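Repair Is Also a Kind of Reading

When I moved to Karklow I had with me two suitcases and a kitchen fan that belonged to my mother. The fan stopped in the second winter. At the shop on the main street they told me that a new one costs 45 dollars and the repair costs more, so why do I ask. I did not have a good answer that day. I have been looking for one since then.

My opinion is that we should teach repair in the ordinary school, in the same years when we teach children to read long books. A person who opens a machine has to go slowly. She must remember which screw came first. She must guess what another person was thinking, maybe in another country, when he put this part under that part and closed the lid. 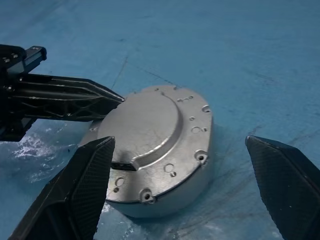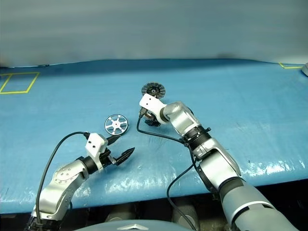
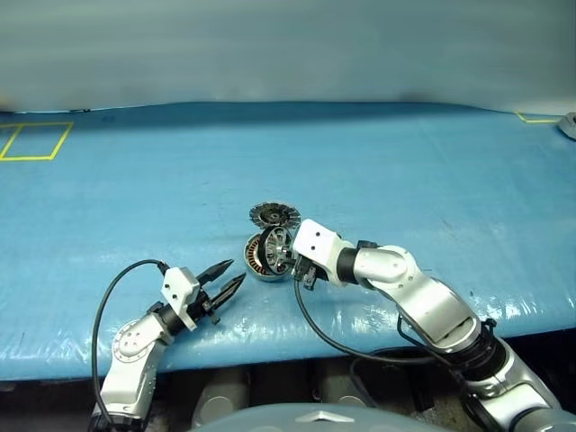
Blue work surfaces.

The question of money

My friend Kiran Mathur does not agree with me. He says that repair is a hobby for people who have free evenings, and that a family with small children needs the cheap new fan today. I respect this. But he counts only the price in the shop. In Drallthorpe, where he lives, the town pays 175 dollars for each load that goes to the dump, and this money also comes from the family with small children.

What a school could do

I do not ask for much. Two hours in a week would be enough, with old radios and lamps that parents bring from home. Shazia Lashari, my neighbor, taught physics for many years and she thinks the students who are bored by formulas would be the first to stay after class. I would like to see if she is right.

The fan is still in my closet. I opened it in March and found a small broken spring, and I am still looking for another one of the same size.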